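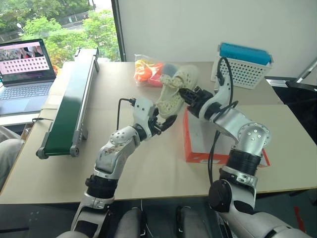
A knit sneaker held at the heel by the right-hand gripper, upper floor demo room, Kullow.

Kullow opened its handling lab to outside engineers on a Wednesday in November. I went because we are replacing the end effectors on a returns line, and most of what we handle is footwear and small bagged goods. Vendor data sheets say little about either. The lab had both on the table, along with a two-armed robot and a narrow green conveyor.

Ulla Laaksonen, who runs the handling work, had set the morning up as a comparison of two finger sets on the same parallel gripper body. One was from Dasell, the other from Pumever. Arms, controller and motion program stayed the same throughout. Each finger set had already been through 200 picks per item class before we arrived, and visitors were given the logs on paper. The live session was shorter and served mostly to show where the failures come from.

Shoes are awkward for two-finger grippers. The upper gives way, the sole does not, and the center of mass shifts with the way the shoe is hung. Laaksonen's preferred grasp is across the heel, where the counter is stiff enough to take a load from both sides. With an open-weave knit upper the heel is nearly the only choice. A grasp at the midfoot closes the fingers by a further amount after contact, and the controller has to decide whether that travel means a soft object or a missed one. The Nguyen-Tran controller used here decides on motor current and finger position together, with a window of 300 milliseconds. In the logs most false "missed" calls came from soft uppers and very few from anything rigid.

The Dasell fingers have the coarser profile. They held better on fabric and left light marks on one pale midsole, which matters if the item is going back on sale. The Pumever fingers left no marks that I could find but needed a higher closing force on the same shoe. Across all item classes the logs gave 684 clean picks for Dasell. The Pumever total was close enough that I would not choose on it.
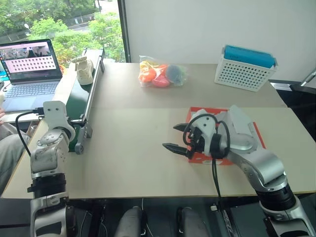
Right gripper open over the orange-red tray, with the bagged toys and the perforated basket at the back of the table.

The other items are there to widen the range. Clear bags are a known problem for cameras, and toy fruit in a crinkled bag gives strong color in places where there is no surface to grip. Kullow plans these picks from the wrist camera on final approach and uses the head camera only to choose the region. Priya Abernathy, from the vision side, was frank that the handoff between the two views is the weakest part of the system. When the arm covers the object in the head view, the last good estimate is held for up to 226 milliseconds and then dropped. A slow approach will exceed that. The current fix is to start the wrist view earlier and accept a wider crop.

Loose paper was the item I would have left out, and I was wrong to think so -- sheets of packing tissue turn up in our returns all the time. Neither finger set is good at it. A parallel gripper needs a raised fold to close on, and a flat sheet offers none. Laaksonen's view is that this is a job for suction, and that adding a third finger profile to cover it would be money badly spent.

Cable routing deserves a note for anyone fitting these to an existing arm. The cables run outside the links, in loops at the wrist. That makes a swap easy, but the loop has to be allowed for in the collision model -- ours currently ignores cables altogether.

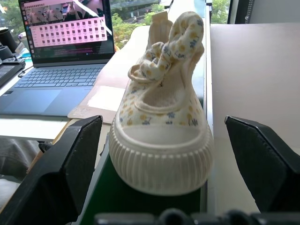
Can the finger sets be changed without recalibrating the wrist camera?

The camera calibration can stay as it is if the camera mount is not disturbed, but the tool center point has to be measured again for the new fingers. Kullow does this with a fixed pin and repeats it after every change.

We have asked Dasell and Pumever for a loan set each. The trial on our own line will use children's and adult sizes separately, as the logs grouped them together and I suspect the closing force needs to differ.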